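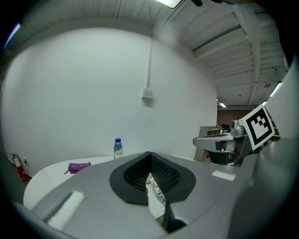

Rirkach travel set, bought with my own money

Rating: 3 out of 5

I don't trust anything sold as a travel set. Usually one item is worth having and the rest is padding, and the Rirkach set nearly went straight back to Wastora for that reason. I've lived with it for 14 days now, so I can be fair to it.

The hair dryer is the part you're paying for. It's cream, it has a plain round nozzle, and it dries short hair well enough. The listing promised "salon power", which I'd ignore. My friend Pádraig Ó Flaithearta has hair past his shoulders and gave up on it halfway through, then went to find his old Oltau.

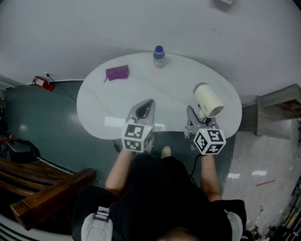 Then there's the pouch. Purple, flat, with a zip that runs smoothly so far and a little strap tail at one corner that I keep catching on things. It will not take the dryer, whatever the seller's page suggests. Mine holds a comb, a toothbrush and a phone lead — anything fatter and the zip starts to complain.

You supply your own bottles. I use an ordinary small plastic one with a blue cap, and it stands up on a table without fuss, but lay it in the pouch and the whole thing bulges.

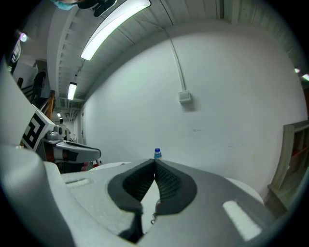
Would I buy it again? At full price, no. There are more than 400 glowing reviews on the site and I can't square them with what turned up at my door. The dryer alone, at a sensible price, would be fine for a weekend away. The pouch I could have found at any market stall.

Wastora did answer my email about the size claim, and offered a refund on the pouch only. I've taken it.

Lawal Danladi
Apr 26, 2023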